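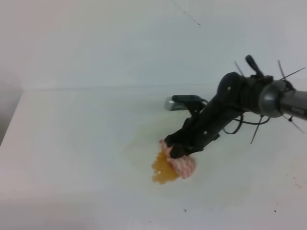

How long can a colored spill sit on a matte white surface before it stains?

It depends on the dye and on whether the surface is sealed. On an intact laminate or lacquered top, tea, juice and syrup usually wipe off clean the same day. Turmeric, red wine and some hair dyes can mark a matte finish in minutes, and any spill will go further at a seam or a scratch.

Forum > Surfaces and Finishes > Tables, Counters, Shelving
Thread: Matte white tops and orange/yellow stains
Status: open

edgeband_kp
Posted 7:40 am

Splitting this off from the seam repair thread since it had drifted.

I look after the tops in a shared test kitchen in Costton. They are matte white laminate, MacBrayne line, put in by the landlord. The finish is a low sheen with a fine texture. After cleaning with dish soap and warm water there are still faint yellow-orange patches in the prep zone. They are most obvious at a low angle in the morning. Straight down you can hardly find them.

What I have tried:
Dish soap and water, soft cloth. Small improvement.
White vinegar, diluted. No change.
Baking soda paste. Lightened the patches, but I think it also changed the sheen.
Isopropyl alcohol. Took off a pen mark, did nothing to the orange.

What I want to know is whether the color is in the surface or on it, and whether there is a way to tell before I try something stronger.

Kenneth Paterson
(edgeband_kp)

sheen_meter
Posted 8:15 am

There is a way to tell, more or less. Put a wet white cloth on the patch, leave it for an hour with a plate on top to slow the evaporation, then look at the cloth. If the cloth picks up color, you still have residue on top. If the cloth stays white and the patch is the same, the dye has moved into the resin layer or into the micro-scratches, and wiping won't shift it.

Do it on one patch only and do an unstained spot next to it as a control. Dirty cloths give false positives all the time.

On the baking soda: stop using it. It is mild, but a matte finish gets its look from a very shallow texture, and any powder rubbed in circles will flatten the high points. You end up with a shiny spot that reads as a stain from some angles. Half the "stains" people post in this section are polish marks.

plywood_lori
Posted 8:32 am

Agree on the sheen issue. Disagree on the cloth test. An hour under plain water won't lift an oil-carried dye. Turmeric and paprika color mostly comes along in the fat, so you need something in the water that handles fat. Use the same test with a drop of dish soap in it, otherwise you get "cloth is white, must be permanent" and the top gets written off too early.

sheen_meter
Posted 8:50 am

Fair. Soap in the water, then. I would still run plain water first. If plain water picks up color you have learned that it is sugar or tea or similar and you can skip the rest.
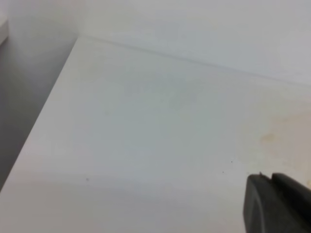
Thread reading time: 5 min

gloss60
Posted 9:05 am

Some background on how these tops are built, as it affects the answer.

A standard decorative laminate is kraft paper soaked in one resin with a printed or solid color sheet on top soaked in another, usually melamine. The melamine layer is what you are cleaning. It is hard and close to non-porous when cured properly. Matte versions are pressed against a textured plate or film. Same chemistry, more surface area, more places for pigment to sit.

Lacquered or painted board is another matter. There the film is thinner and softer, and dye will migrate into it. If the top feels slightly warm and plasticky to a fingernail and has a rounded painted edge with no dark line, suspect paint. If there is a thin brown line at the edge, it is probably laminate over a core. Solid-color laminates don't show the brown line, so the absence of it proves nothing.

KP, which is yours?

edgeband_kp
Posted 9:21 am

Brown line is present at the front edge. The landlord's paperwork says MacBrayne, matte, with no grade given.

Ran the cloth test with soap on the worst patch before people came in. Cloth came back faintly yellow. Control was white. So at least part of it is on top.

drainboard
Posted 9:44 am

Then use peroxide. The ordinary 3 percent bottle from the drugstore. Soak a paper towel, lay it on the patch, cover with plastic wrap, check it now and then, wipe and rinse. It bleaches curcumin and most food oranges. I have used it on white laminate in two rentals with no change to the surface.

Sunlight works on turmeric as well, if the top is near a window. It is slow and free.

plywood_lori
Posted 9:58 am

Peroxide is fine on the field. Keep it off the seams and the edges. If it gets under the edge band it sits in the core, and now you have a swollen edge, which is worse than a yellow patch. I would not leave it covered and walk away either.

drainboard
Posted 10:04 am

The water in the peroxide would swell the core, same as a wet sponge would. There is nothing special about peroxide there.

plywood_lori
Posted 10:11 am

Correct, and I would not leave a wet sponge on a seam under plastic wrap.

gloss60
Posted 10:30 am

Both of you are saying the same thing. Mask the seam with painter's tape if the patch is close to it.

For the water temperature question that always comes up: warm is better than hot for a sugar or syrup spill. I use 104 °F, which is comfortable on the hand and dissolves dried sugar well enough. Hotter water adds little on a flat top where it cools at once. For fat, the soap does more of the work than the heat.

tallow_and_lye
Posted 11:02 am

Has anyone had results with the Drundus stone and laminate cleaner? The label says safe for matte. I tried it on an Ornommont sample chip and could see a slight film afterward under a desk lamp.

sheen_meter
Posted 11:19 am

That film is likely leftover surfactant. Rinse with plain water and dry with a second cloth, then look again. Most spray cleaners leave something on matte surfaces if you don't rinse, and the film then collects the next spill. I suspect some of KP's patches are old cleaner that has picked up color.

tallow_and_lye
Posted 11:40 am

Rinsed and dried. Film is gone. I withdraw the complaint.

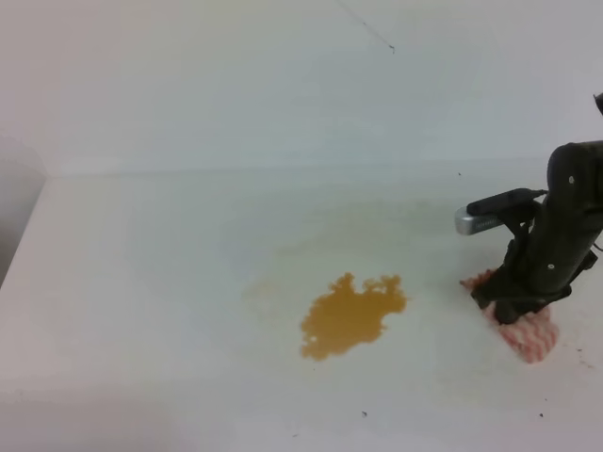
Orange-amber liquid on a white tabletop

gloss60
Posted 12:05 pm

On fresh spills, as opposed to KP's old ones. The order I use:

Blot from the outside of the puddle toward the center. Don't wipe across it, or you enlarge the area you then have to clean.
Use a white or undyed cloth for colored liquids. Printed towels can bleed if they get soaked, and then you have two problems.
Lift the bulk first, change to a clean part of the cloth, then go over it damp.
Rinse, dry, look from a low angle with a light on the far side.

A thick liquid such as honey or syrup can be scraped up with a plastic card. Keep the card flat.

drainboard
Posted 12:18 pm

Dyed cloths bleeding is overstated. A kitchen towel that has been through the wash a few times will not transfer to a counter. I use whatever is on the hook.

sheen_meter
Posted 12:26 pm

With water, agreed. With alcohol or peroxide on the cloth I have seen red transfer from a towel that had been washed plenty. It came off the counter, but it took longer than the original spill. White cloths cost the same.

edgeband_kp
Posted 1:50 pm

Results on the test patch. Peroxide on a paper towel, plastic wrap over it, seam taped off, checked every 5 minutes. The orange was visibly weaker at the third check. At the fifth I could not find it from above. From a low angle there is still a dull area, same shape as where I rubbed the baking soda.

So the color was treatable and the sheen damage is mine.

plywood_lori
Posted 2:03 pm

That sounds right. The sheen won't come back. There are wax-type products that even it out for a while, but they put you back in the film problem. I would leave it.

How does the edge look?

edgeband_kp
Posted 2:10 pm

Edge is flat. No lift that I can feel.

tallow_and_lye
Posted 2:35 pm

Melamine sponge for the dull area? It might blend the transition.

gloss60
Posted 2:41 pm

It will make a larger dull area or a larger shiny one, depending on the texture. A melamine sponge is a fine abrasive. Useful on scuffs, one or two light strokes, and I would not use it to blend anything.

drainboard
Posted 2:52 pm

I use one weekly on a matte top, going back years. It looks the same as the day it went in.

sheen_meter
Posted 3:08 pm

If you do the whole top evenly every week, it would look the same everywhere. The comparison you need is against a bit that never gets cleaned, under a toaster or similar. Move it and look from the side.

drainboard
Posted 3:30 pm

Moved the coffee maker. There is a difference. It is small and I don't care about it, but it is there.

edgeband_kp
Posted 4:15 pm

Did two more patches the same way, without the baking soda history. Both cleared, and there is no sheen change that I can see with a lamp held low. I have put a roll of plain white cloths at the prep zone and taken the powder cleaner out of the cupboard.

One question still open. The patch nearest the sink has a faint ring around it that peroxide did not touch, and a soapy cloth comes back clean. Hard water?

gloss60
Posted 4:22 pm

Probably scale. Diluted vinegar, short contact, rinse well. Rinse the peroxide off completely first, and don't mix the two. If the ring stays after a couple of tries, post again with the water hardness for your area if you can get it.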